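### 3.2 Shelf allocation and label legibility

Stock in the Dendis outlets is assigned to shelves by the manager on duty, with no written plan. Begum and Cassim (in the Mughal district survey) treated shelf height as a fixed property of each product. We instead record it at every visit, as small retailers of herbal and wellness goods move their stock often. Each outlet was visited on two occasions in May, and the same form was used both times.

Products were coded by package type (box, tub, jar, other), shelf level, and facing. A package was coded as facing when its full brand name could be read from the aisle without handling. Packages turned to the side were coded as non-facing even when the label color made the product easy to recognize. Coding was done separately by both authors. They disagreed on four entries, all of which concerned facing, and these were settled by a third reading.

Mixed package types on a single unit were common (Figure 2).
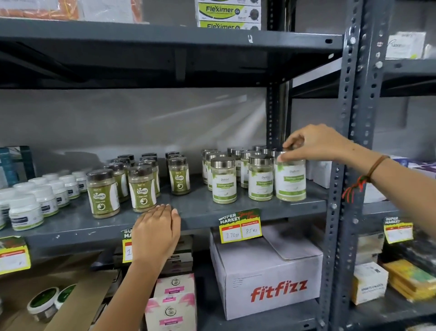
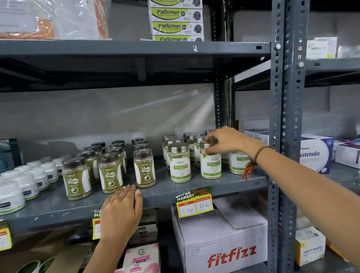

**Figure 2.** Packaged health and wellness products on metal shelving, two views.

Level was entered as top, middle, or bottom. In units with more than three boards, all boards between the highest and lowest were merged into the middle category. This merging affects nine units, most of them in the Stilik outlets, and the estimates in Section 4 change little when those units are dropped. Price tags were missing too often to be coded.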